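The Tundholm Fever

I used to write the manuals for an insulin pump, and on the bus home I wrote murders. I mention it so you'll understand why I was the worst possible patient when I got sick in July.

It started with my knees. I blamed the stairs at work (the elevator at Liltis had been out for two weeks) and I ate aspirin like mints. Then came the chills, and then one morning I couldn't get the lid off the coffee, and I sat down on the kitchen floor and cried a little, which isn't like me. My temperature was almost 103. I called in, went back to bed, and dreamed about page numbers.

The urgent care in Fernbridge said virus. Drink fluids. Four days later they said virus again, with less confidence, and sent me over to the hospital, where a very young doctor pressed on my side and asked whether I'd been out of the country. I hadn't been out of the county! She asked about ticks, raw oysters, tattoos, a new cat. No, no, no, and I wish.

"Well, something got in," she said.

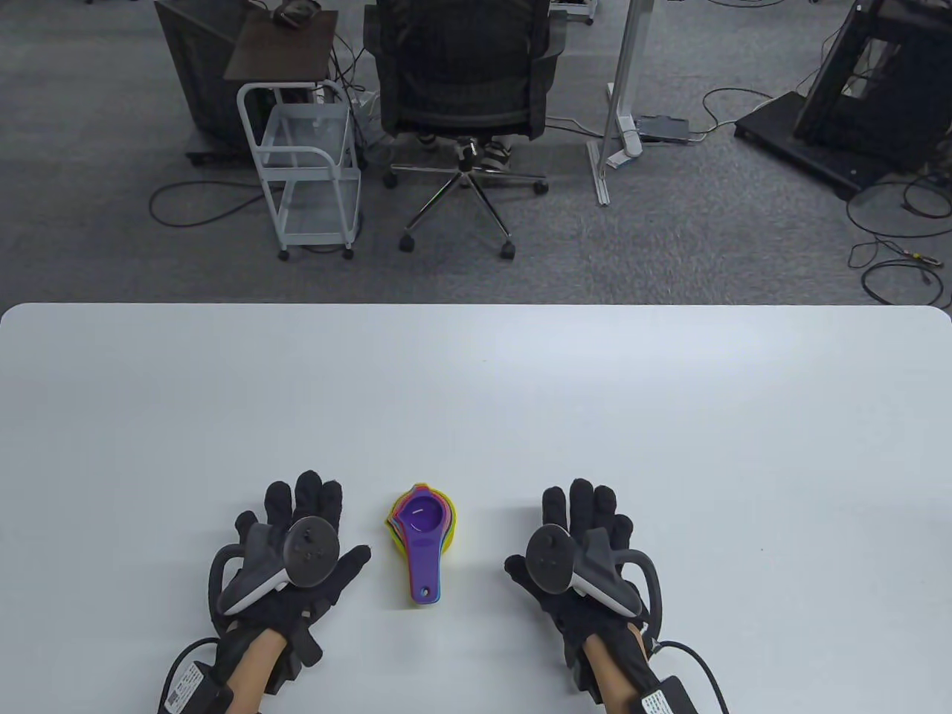 Now, you can't say a thing like that to a mystery writer. I asked the nurse for paper and she gave me the backs of some lunch menus, and I drew up a list of suspects. The well at my sister's place. The potluck at work. A chicken salad from the Makhubela Market that I'd had my doubts about even while I was eating it. I gave each of them a motive, which I admit was the fever talking, but I gave them times too, and the times were good. I've always been careful with times.

The potluck had an alibi, because 40 people ate there and I was the only one on a drip. The well had been tested in the spring. I was all set to hang the chicken salad when I noticed that my knees had started hurting the day before I bought it.

So I did what my detective does when I've written her into a corner, and went back to chapter one. What had I been doing the week before my knees? I'd been finishing the book, was what. And the last chapter takes place in a dairy barn, and I'd wanted to get the smell right, so I'd driven out to the Tundholm farm and stood around asking questions until they got tired of me and handed me a glass of milk. Straight out of the tank, cold, the best I ever had. I had a second one. I'd even put it in the book!

I pushed the call button. It was 30 minutes before anybody came, and by then I'd written the whole speech, with pauses.

The young doctor let me get through most of it. Then she turned her clipboard around and showed me the blood work, back since lunchtime, with a long word on it beginning with B.

"I was going to ask if you'd had any raw milk," she said.

I took pills for 42 days and rewrote the barn. My detective has a ginger ale now, and she leaves the can on a fence post.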